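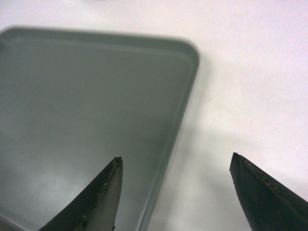
2. Materials and work area

The project looked at shallow trays as a way of keeping small parts together on a shared bench. The tray is rectangular with rounded corners and a raised rim, and it was used on a plain, light-colored tabletop. Luvness lists the model without a lid. We did not order one.

The bench plan was drawn by Shona Forsyth. It gives each tray a fixed position with one long side parallel to the bench edge. Free space was left on the right for paperwork and for parts waiting to be sorted.

2.1 Rim and corners

The rim matters more than the floor area. A low lip stops washers from sliding out when the tray is moved, but it also has to be easy to grip from the side. We compared the rim with the one on the Flerkik tray used in the first semester, which had square corners. Dust collected in those corners and a cloth did not reach it. 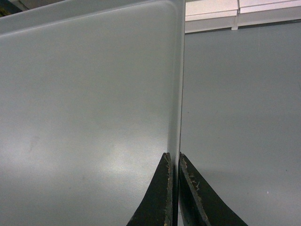 Rounded corners lose a little storage area. For a load of 500 washers this made no difference, as the parts never covered the whole floor. For longer parts, such as the 12 cm rods, the loss was noticeable and the rods had to be laid at an angle.

2.2 Lighting

Shadows on the tray floor were a problem in the sorting trials. Dark washers are harder to pick out where the floor is shaded, and the shaded part changes with the position of the lamp and of the person working. The Muvari lamp was set to 3000 K for all trials. Moving it farther back gave softer shadows – but also less light overall.
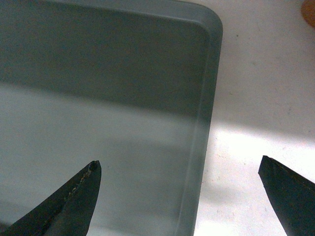
A matte floor was preferred over a glossy one because glare hid the smallest parts. Light patches can still show on a matte floor, so the trays should be checked from the working position before sorting starts.

2.3 Procedure

Clear the tray and wipe the floor and rim. Line it up with the bench plan. Set the lamp, then pour in one bag of parts and spread them by hand. Trial 11 was repeated on Wednesday after the wrong bag was used. Both results are listed in Appendix B.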